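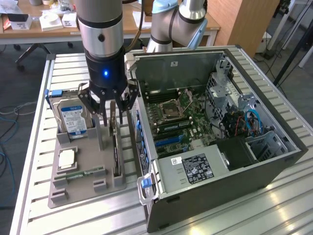

Holger Moen said the brewery had waited three winters to put its smoked lager into cans, and that the delay came down to one matter: the beer lost too much of its aroma in the weeks after packaging. That problem has now been settled to the satisfaction of the brewing staff, he said, and the lager, sold under the name Stiltine, will go on general sale in September.

Stiltine has been available until now only on draft at the Grurau taproom and at a small number of restaurants with which the brewery has standing accounts. It is a bottom-fermented beer of amber color, made with a portion of malt dried over beechwood and a single addition of hops early in the boil. The smoke is light by the standards of the style. The brewery recommends serving it cool but not ice cold, in a plain straight glass.

The first canning run will consist of 741 cases. Of these, 251 are reserved for the taproom and for customers who placed orders during the spring, and the remainder will be delivered to retail stores in the brewery's home county and the two counties to the south. Each case holds 24 cans. Stores that wish to carry the beer are asked to submit their orders in writing by noon on the Tuesday before delivery, and to state whether they have refrigerated storage. Orders from stores without it will be accepted, but in smaller quantities.

Octavio Durán, head brewer at Grurau, said the recipe itself has changed very little. The share of smoked malt was reduced slightly after the second trial batch, when tasters found the finish too dry, and the lagering period was lengthened by 2 weeks. The larger change was made in the cellar, where the beer is now moved to the packaging tank under lower pressure and held there overnight before filling.

"We tasted cans from each trial against the draft beer, side by side, for four months," Durán said. "By the last trial the panel was choosing the can as often as the keg. I was content to sign off at that point."

The brewery will also release a second beer in the same month. Tapia, a pale wheat beer with orange peel and coriander, was first served at the taproom's harvest supper last year and drew enough requests that it was brewed again twice over the winter. It will be sold in kegs only. Production is limited to 110 kegs, and accounts may order no more than four each until the first deliveries have been completed. Grurau has not decided whether Tapia will become a year-round product. Durán said that the decision would depend on the price and quality of the next wheat crop.

Distribution of both beers will be handled by Drodex, which has carried the Grurau range since the brewery closed its own delivery department. Under the revised agreement, Drodex will collect from the brewery on two days each week instead of one, and unsold cans of Stiltine will be withdrawn from store shelves once they pass the date printed on the base. Stores will receive credit for withdrawn stock on their next invoice. Kegs are excluded from this arrangement and remain subject to the existing deposit terms.

Retail prices will be set by individual stores. At the taproom, Stiltine will be sold in packs of four and by the full case, and the draft price will remain unchanged. Customers who paid a deposit in the spring should bring their receipt when collecting. Uncollected orders will be held until the end of the month and then returned to general stock, with the deposit refunded to the original card.

A public tasting of both beers will take place in the upper room of the taproom, beginning at 6 p.m. on the first day of sale. Admission is free for persons of legal drinking age, and identification will be required at the door. The kitchen will serve smoked trout, rye bread and a warm potato salad prepared to accompany the lager. Seating is limited and places cannot be reserved in advance.

The brewery's existing pale lager and dark wheat beer are not affected by these changes. The spring bock has finished for the year, and the remaining bottles are available at the taproom counter while stocks last.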